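생활 정리 강좌 강의 노트
작업대 정리 편: 컵과 병, 철망 바구니, 그리고 쓰레기통

지난 시간에 옷장 서랍을 정리하느라 다들 고생 많으셨지요. 숙제로 내드린 양말 칸 나누기는 천천히 하셔도 괜찮습니다. 오늘은 조금 가벼운 마음으로, 집집마다 하나씩은 있는 작업대 이야기를 해볼까 합니다. 식탁을 겸하는 분도 계시고 베란다 구석에 나무 상판 하나 올려두고 쓰는 분도 계실 텐데, 크기가 작아도 원리는 같으니 걱정하지 마세요.

1. 상판에는 지금 쓰는 것만

작업대가 금세 어수선해지는 까닭을 수강생 여러분께 여쭤보면 늘 컵 이야기가 먼저 나옵니다. 물감 헹구던 컵, 마시던 컵, 나중에 쓰려고 씻어둔 잼 병까지 한데 모이면 어느 것이 어느 것인지 헷갈리거든요. 투명한 용기는 특히 그렇습니다. 속이 보여서 편하긴 한데, 바닥에 액체가 조금 남은 병은 무심코 지나치기가 참 쉬워요.
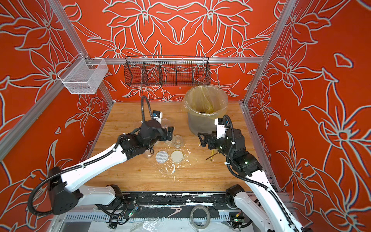 그래서 저는 용기를 치울 때 손을 두 번 나누어 쓰시라고 말씀드립니다. 첫 번째에는 속에 든 것이 있는지만 봅니다. 남은 것이 있으면 따로 세워두고, 두 번째에 가서야 버릴 것과 씻을 것을 가릅니다. 한꺼번에 다 하려고 하면 꼭 하나쯤 엎지르게 되더라고요(저도 작년에 수업 준비하다가 교재 위에 쏟은 적이 있습니다). 유리병과 플라스틱 컵은 처음부터 자리를 떼어놓으세요. 분리배출할 때 훨씬 수월합니다.

2. 벽과 기둥을 선반처럼

상판이 좁은 분들은 위쪽을 보셔야 합니다. 철망 바구니는 안이 들여다보이니 물건을 찾느라 뒤적일 일이 적고, 먼지도 덜 고입니다. 긴 바구니라면 칸막이가 있는 것을 권합니다. 칸이 없으면 붓이며 가위며 테이프가 한쪽으로 쏠려서 결국 다시 상판으로 내려오게 되니까요. 작은 바구니는 하나쯤 비워두셔도 좋습니다. 갈 곳이 정해지지 않은 물건이 잠깐 머무는 자리로 쓰는 겁니다. 다만 하루가 끝날 때는 꼭 비워주세요.

벽지가 화려한 집은 어떡하느냐는 질문도 자주 받습니다. 주황빛이 도는 빨강에 커다란 백합 같은 꽃무늬라면 저는 그냥 두고 즐기시라고 하고 싶어요. 그물 사이로 무늬가 비치는 바구니를 걸면 벽을 가리지 않아 답답한 느낌이 덜합니다.

3. 쓰레기통은 손 닿는 곳에

쓰레기통을 작업대 위에 올린다고 하면 처음에는 다들 고개를 갸웃하십니다. 그런데 종이 부스러기나 마른 찌꺼기가 많이 나오는 작업이라면 정말 편합니다! 봉투는 테두리 바깥으로 넉넉히 접어 내려서 씌우시고요. 봉투가 안으로 말려 들어가면 통까지 씻어야 하니, 이 접는 동작만큼은 오늘 꼭 익혀서 가셨으면 좋겠습니다. 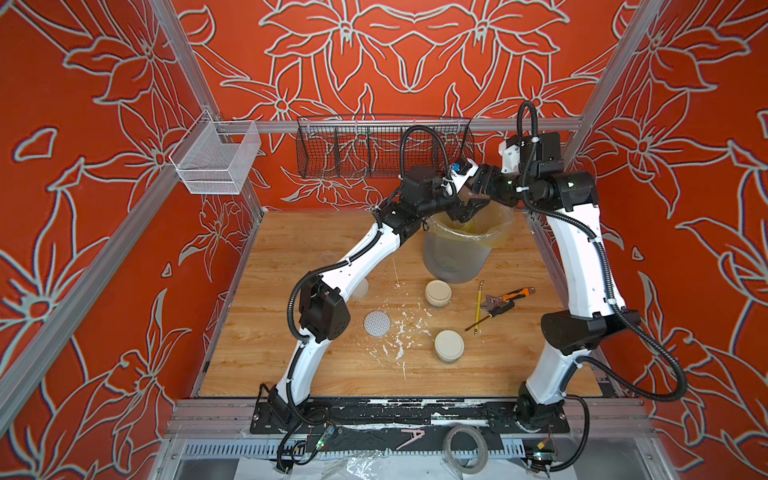 페인트나 물감이 상판에 튀었을 때는 닦는 순서가 있습니다. 먼저 위에 놓인 물건을 전부 바구니나 바닥으로 옮기고, 젖은 얼룩과 마른 얼룩을 손끝으로 가볍게 확인합니다. 젖은 것은 바깥에서 안쪽으로 모으듯 닦고, 마른 것은 물수건을 10분쯤 덮어두었다가 플라스틱 주걱으로 나뭇결을 따라 밀어주세요. 결을 가로질러 긁으면 흠집이 오래갑니다. 유성 페인트는 물로는 어려우니 제품 설명서를 먼저 읽어보시고요.

다음 시간까지 해오실 것

집에 있는 작업대나 식탁 한 곳을 골라 상판을 완전히 비운 뒤, 다시 올린 물건의 이름을 종이에 적어 오세요. 철망 바구니를 걸어둘 자리도 한 군데 생각해 오시면 함께 이야기 나누겠습니다. 다음 시간은 싱크대 아래 칸입니다. 고무장갑을 챙겨 오시면 좋습니다.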